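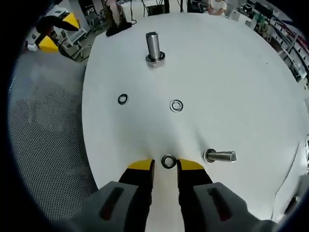

What is inventory?
Inventory is everything a business holds in order to sell it, or to use it in making something that will be sold.

Chapter 5
Keeping Track of Stock

A store's inventory is the goods on its shelves and in its back room. A manufacturer's inventory is wider. It takes in raw materials, purchased parts, half-made products, and finished products that have not been shipped. In both cases the goods have been bought or made with money the business can't use for anything else until a sale takes place.

This chapter covers how a business knows what it has, how it decides when to order more, and how it puts a dollar value on what is left at the end of a period. The first two subjects belong to daily operations. The third belongs to accounting, and you will need the material on the cost of goods sold from Chapter 4 to follow it.

A Case to Start With

Conanetti makes garden gates and sells them to hardware stores. Mitsuko Kubo runs the stockroom. Her records list 62 kinds of parts, from hinges and latches down to bolts and washers. The hinges come from a supplier named Gernard and take five weeks to arrive. The small fasteners come in boxes of 1,000 from a local dealer and can be had the next morning.

One Tuesday in June the assembly shop stopped work at 10:30. The stock record showed a full box of washers on the shelf, but the shelf was bare. A worker had taken the box to finish a rush order and had not filled out a slip. The washers were among the cheapest items in the building. Without them, no gate could be packed, and the people on the assembly line were paid for the hours they waited.

Kubo and the shop manager, Lev Tkachenko, disagreed about what to do next. Tkachenko wanted to double the amount of every part kept on hand. Kubo argued that the amounts were mostly right and that the records were wrong. We will return to their disagreement in Section 5.3, after you have learned how to work out the cost of holding stock.

Two Ways of Keeping Records

Under a perpetual system, the record changes each time goods come in or go out. A store that scans every item at the register uses a perpetual system. So does a stockroom in which each withdrawal is written on a card.

Under a periodic system, purchases are recorded as they happen, but withdrawals are not. The business counts its stock at set times, perhaps once a month or once a year. It then finds what was used by taking the opening stock, adding purchases, and subtracting the closing stock.

A periodic system costs less to run. Its weakness is that theft, breakage, and waste are mixed in with ordinary use. If stock is missing, the figures treat it as sold or used. A perpetual system can show the loss, provided someone counts the shelves from time to time and compares the count with the record. The difference between the two is called shrinkage.

Many businesses use both methods. They keep perpetual records for costly items and periodic records for cheap ones. Conanetti kept perpetual records for everything, and the slips for small parts were the ones most often skipped.

Costs of Too Much and Too Little

Holding stock costs money. The business pays for space, insurance, and handling, and it may pay interest on a loan used to buy the goods. Some goods spoil or go out of date. Together these are called carrying costs.

Running out also costs money. Sales may be lost, work may stop, and the business may have to pay extra for fast delivery. These are called stockout costs. They are harder to measure, and they seldom appear on a line of their own in the accounts.

The reorder point is the level of stock at which a new order should be placed. It depends on how fast the item is used and how long the supplier takes to deliver. You will calculate reorder points in Section 5.2.

Terms in This Chapter

carrying cost
periodic system
perpetual system
reorder point
shrinkage
stockout cost

Before You Read

1. Choose a store you visit often. List two items that it probably reorders every week and two that it probably reorders only a few times a year.
2. Conanetti can get fasteners overnight but must wait five weeks for hinges. Which part should have the larger reserve, measured in weeks of use? Write down your reasons and keep them for Section 5.2.
3. Suppose a box of 1,000 parts is used without a slip being filled out. Under a perpetual system, when would the mistake be found?

5.1 Counting What Is There

A physical count is a count of the goods themselves, made without looking at the records. The person counting should not be told what number to expect. Counts are usually made when no goods are moving, either before opening or after the last delivery of the day.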